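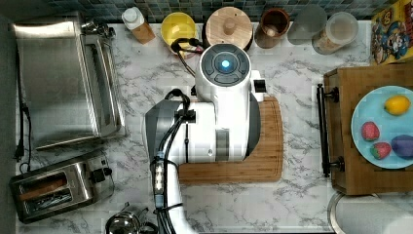

Kitchen bench, overhead view, arm on the cutting board.

Home Datasets Tools Visits Contact
Search this site... Go

# Louro Kitchen Open Day

Data card for the recordings made at the Ekbridge open day in March. Maintained by Simão Ramalho and Deming Ren, Plosusa.

## Contents

- 844 episodes, one folder per episode
- 36 task prompts, listed in `prompts.csv`
- 7 episodes withheld at the visitor's request

## Setting

Visitors watched the arm at the bench and could suggest a prompt from the printed list. The counter has a grey marble pattern, with mosaic tile behind it. Fruit was kept on a blue plate to one side. Colour calibration was done once, at 9 a.m., and was not repeated after lunch.

## Folder layout

Each episode holds `video/`, `joints.csv` and `notes.txt`. Joint angles are in degrees. Notes are as typed on the day, spelling included.

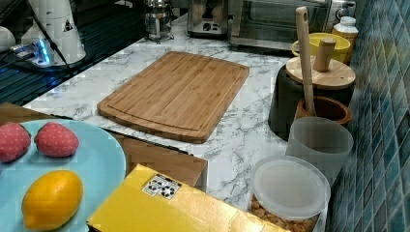 Can the recordings be used without the joint data?
The video folders stand alone and can be downloaded separately from the Idberg mirror.

## Known issues

- Episode 62 has a duplicated first second.
- Afternoon video is slightly warmer in colour than morning video.
- `notes.txt` is blank where the operator changed over.

## Corrections

Send the episode number and file name to Deming Ren.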